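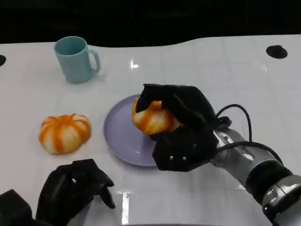
## Section 4: Table Chores

*Applies to the Kerkness two-arm bench unit, with either the hand set or the Quinlan gripper set. Read Section 3 (Stopping the Arm) first. If you skipped Section 3, you are the reader we wrote it for.*

### 4.1 What to expect

You have unpacked the arms, bolted them down and run the joint check. You would now like the robot to clear the table. So would we.

A table chore, for the purposes of this guide, is any job where a small thing is picked up from one spot on a flat surface and put down on another. Putting a toy pumpkin on a plate is a table chore. So is moving a cup six inches to the left. These are things a four-year-old can do while telling you about a dog. The robot does them with far less conversation, at a pace that will give you time to think about your career.

Can it do your housework yet? Parts of it, on a table you have tidied beforehand, with objects you have chosen for it. Wiping, folding and anything with a lid are covered in Section 9, which is short.

### 4.2 Choosing your objects

Start with things that are:

- light enough that dropping them is boring
- wide enough to show on both sides of the fingers
- a different color from the table

Toy food is the usual choice. It is cheap and bright, and you won't be asked to eat it afterward. Squat shapes are good for the hands, which can come down over the top and wrap around the sides. Taller shapes suit the gripper set.

Use plates with a raised rim. The rim gives the robot's vision something to find and gives the object something to stay inside. A flat plate works too, in the sense that the object will be on it for a while.

> **Note:** Leave the good china where it is. The warranty covers the arms. It has nothing to say about your grandmother's saucers, and neither do we.

### 4.3 Setting the table

1. Clear the work surface of anything you aren't using in the chore. This includes your coffee, your phone and the hex key you were looking for in Section 2.
2. Turn on the overhead lights and look at the table from the height of the head camera. Glossy tops throw bright streaks. If a streak lands where you want to put an object, move the object. Moving the ceiling takes longer.
3. Put the plate near the middle, within reach of both arms.
4. Set out the first object a hand's width from the plate. Add a second only after the first has been moved successfully 11 times in a row. Everyone adds the second one early. Go ahead, then come back to this step.
5. Check for holes and slots in the tabletop. Keep small objects clear of them. The robot doesn't know about holes unless you mark them in the Zumlow map (see 4.6).
6. Run a finger over any panel seams. If your fingernail catches, so will the rim of a plate being pushed sideways.

> **Caution:** Keep your own hands off the table once the arms are live. The arm will stop when it meets resistance. You would prefer not to be the resistance.

### 4.4 First pick with the hand set

1. Select **Chores > Table > Pick and Place**.
2. Choose an arm. Park the other one near the table edge with its fingers relaxed. It will look as if it is waiting for its turn. It has no opinion.
3. Tap the object on the screen, then tap the plate.
4. Set speed to 3. Speeds above 3 are available, and you will find them on your own.
5. Press **Run** and keep a thumb on **Stop**.
6. Watch the approach. The hand should come down from above and close evenly. If one finger gets there well ahead of the others, press **Stop** and repeat the finger zero from Section 2.
7. Let the arm finish the move before you say anything encouraging. The microphone is on by default and "go" is a command word.

Check the cable loop at the wrist before each session. It needs enough slack for a full turn, and it should never be able to drag across the tabletop. A loop that hangs low enough to hook a mug handle will hook a mug handle.

### 4.5 First pick with the gripper set

The gripper has two fingers where the hand has several, and for most table chores it is the better tool. This is a sore point with people who paid for the hands.

1. Fit the gripper and tighten the mounting screws in a cross pattern.
2. Open the wrist camera view. The picture will be mostly gripper. That is normal, and you will get used to peering around it.
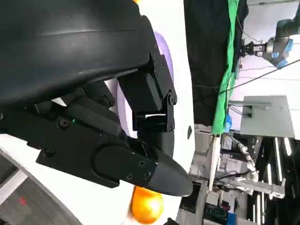 3. Jog the wrist until the object you want is in the view and neither finger hides the middle of it. A round object is a tricky first subject. It can roll off at a touch, and two narrow fingertips offer very little in the way of persuasion.
4. Lower the arm in small steps. Stop when the tips are level with the widest part of the object. Any higher and you will squeeze it out like a bar of soap.
5. Close the gripper at low force. Raise the force one notch at a time until the object lifts without slipping.
6. Write that number down. You will be sure you'll remember it.

> **Note:** The wrist camera sees everything behind the table as well as everything on it. If you work in a shop or a lab, that means racks, cables, curtains and whatever was hung up years ago. The software usually ignores these. When it doesn't, draw a work boundary around the tabletop in Zumlow and try again.

### 4.6 Teaching the map

The Zumlow map is where you tell the robot which parts of the world are its business.

1. Open **Map > New Table**.
2. Trace the edge of the work surface. If your table has a curved edge, trace it with plenty of points. A straight line across a curve leaves you a strip of table that isn't there, and the robot will confidently set a cup on it.
3. Mark holes and slots as **No Place**.
4. Mark the plate as **Target**. Do this again each time you move the plate, even slightly.
5. Save the map under a name that means something. The support desk has a customer file called "table final real 123," and we would rather not have a second.

Conall Daly, who wrote the first edition of this section, recommended redoing the map every morning. We tried once a week to save time and have gone back to every morning.

### 4.7 More than one object

Once single picks are reliable, you can set out a small group. Spread things out so there is room for an open gripper to come down between neighbors. People pack a table the way they would for themselves, forgetting that their own fingers are soft and attached to somebody who can see around corners.
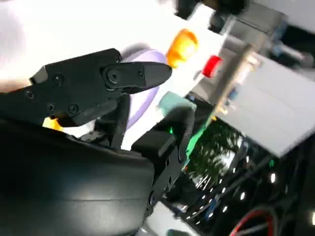 Crowding is still the most common cause of a failed chore. The gripper goes in for one item, nudges the next, and the next item is now somewhere the map says it isn't. A person would glance down and adjust. The robot can do that as well with **Recheck After Contact** switched on, though each recheck adds a pause long enough for you to do the job yourself. Please don't. It confuses the map.

Pale objects on a pale table are the other regular trouble. Under strong light the far side of a white surface can wash out completely in the wrist view, taking the edges of light-colored things with it. Turn exposure down before you turn anything else up.

### 4.8 When it goes wrong

**The arm stops above the object and stays there.** It isn't sure. Check for glare, then tap the object on the screen again.

**The object is picked up and then dropped short of the plate.** Raise the grip force one notch. If it still drops, clean the fingertips.

**The object is placed neatly beside the plate.** The plate has moved since you marked it. Somebody moved it. In a one-person household this narrows things down.

**The plate moves when the object is set down.** Raise the release height a little. If you have a Gestetti mat in your accessory box, put it under the plate.

**The robot picks up something you didn't ask for.** Press **Stop**, support the item with a long-handled tool, and choose **Release** from the menu. Then redo the object selection.

**Everything works.** Run it again with the lights changed.

### 4.9 Before you move on

Do not go to Section 5 (Cups With Things In Them) until the robot can finish a full dry run of your chore without a stop. Fill cups with dry beans for the first week. They take longer to pick up off the floor than water does, but they don't get into the arm base.

Park both arms, close the grippers and switch off at the wall. Then put away whatever is left on the table, by hand.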